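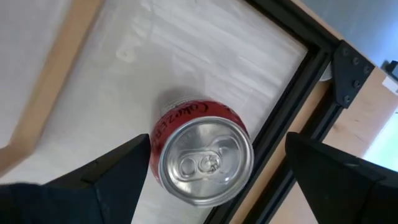

Home Forums Manipulation Data Collection Log in

Can pick demos: vary start pose or can position?

Zerrin Karakaya
I am recording teleop demos for a pick-and-place policy on soda cans, wrist camera plus one fixed camera. So far I have 200 episodes, all from the same start pose. The policy reaches well, then closes early when the can is near either finger. Should I record more of the same or change the setup?

Tiina Juntunen
Change it. With one start pose the wrist view is nearly identical every time, so the policy learns timing instead of the gap between finger and can. Randomize the start pose and the can position separately. Also record recoveries: start with the gripper off center, correct, then close. We added 700 episodes this way on Duman and early closing mostly went away.
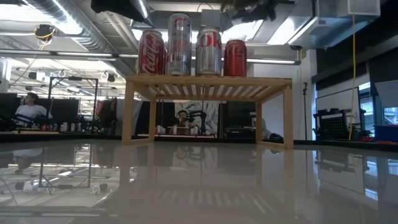 Four cans side by side on the rack, right end of the top left empty.

Keep some close spacing like this – but log it as its own task. A single can and a can with neighbors need different approaches.

Ehab Metwally
more data always helps imo. also check your camera sync, mine was 7 frames behind

9 comments Share
Last updated: 24/10/2024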